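Spent a morning at the Galanis open day in Bralcombe. They build cleaning and wiping arms for gyms and physical therapy rooms. Notes follow, mostly on contact control, because that is what I went for.

Format was a short talk, a floor demo, then a hands-on hour where visitors could ask for anything within reason. Small crowd, mostly people who run facilities. I seemed to be the only one there with a force sensor question.

Talk was by Desta Woldegiorgis, who runs the controls side. No slides with clouds on them. She opened with a plot of normal force against time for a wipe across a padded surface and left it up for most of the session.

The problem in one line: foam gives, vinyl drags, and a cloth bunches. Three compliant things stacked on top of each other, and the arm only measures the sum at the wrist.

Their controller holds a force target perpendicular to the surface and a speed target along it. Standard hybrid scheme. What they have added is an estimate of cloth state. If drag climbs while normal force stays flat, the cloth is assumed to have folded under, and the arm lifts and resets.

Threshold for that reset is tuned by hand. I asked how it transfers between materials. Answer: poorly. Smooth vinyl and pebbled vinyl need separate values. I appreciated the straight reply.

Dataset for the current policy is 2553 wipes, all recorded from people doing the job by hand. Target is 3000 before they retrain. Woldegiorgis said the last few hundred are being spent on edges and corners, where the policy is weakest.

Before the floor demo they went over the manual version of the task, on a bench pad. Worth paying attention to. The two hands have separate jobs and the second one is easy to forget about. 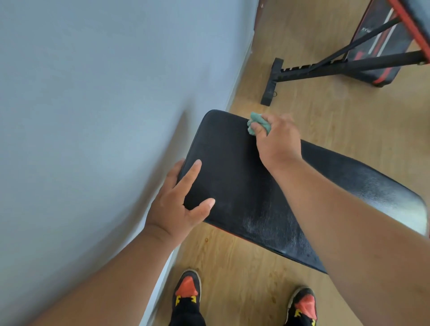 Wiping a bench pad by hand. Left hand braces the end, right hand has the cloth on the edge.

Note the thumb around the side of the pad and the spread fingers on top. A single arm has no equivalent. Either the bench is heavy enough to stay put or you need a fixture, and a gym is not going to install fixtures.

Also note the cloth. It is a wad, held in curled fingers. Galanis started with a flat cloth stretched over a foam block – better coverage on paper, easy to model. It does badly on a rounded corner. They are now on a two-finger gripper with a bunched cloth and have accepted the messier contact patch.

The whitish film on black vinyl is the other half of the problem. Some of it could be residue and some of it could be wear, and from above they look much the same. The perception model has to decide whether to go back for another pass. Too eager and it scrubs a worn spot forever.

Their fix is crude. Maximum of 2 passes per patch, then the patch is logged and skipped. Iason Kokkinos, who wrote the logging, says facility staff find the skip list more useful than the cleaning report. It tells them which pads to reupholster.

Floor demo: one arm on a mobile base, one flat bench, spray already applied by a person. Coverage of the top face was good. Corners were fair. The underside lip was not attempted. Cycle time was long enough for two separate conversations to start in the audience.

One fault during the demo. The arm lifted and reset several times over the same seam, the folded-cloth detector reading stitching as drag. Operator stopped it, raised the threshold, ran it again, and it went through. Fine by me. A seam is a fair thing to trip on.

Adjustable benches are not supported yet. The pad angle changes, the gap at the hinge moves, and the notched support bar underneath is a snag hazard for cloth. Planned, no date given.

Asked about bimanual. There is a second arm on order for the Flotley test site, bracing only at first, no cloth. Force target for the bracing hand will come from instrumented gloves. Polyxeni Giannakopoulos is setting that up and was candid that the gloves drift with sweat.

Open items from my notes: how they verify disinfectant dwell time, how often the cloth is swapped, and what the arm does when somebody sits down on the bench mid-wipe. The last one got an answer (it stops and retracts). The first two are "being worked on."

They are repeating the session at Pesterton in November with the revised gripper. I plan to go, and I will bring a pad with bad stitching.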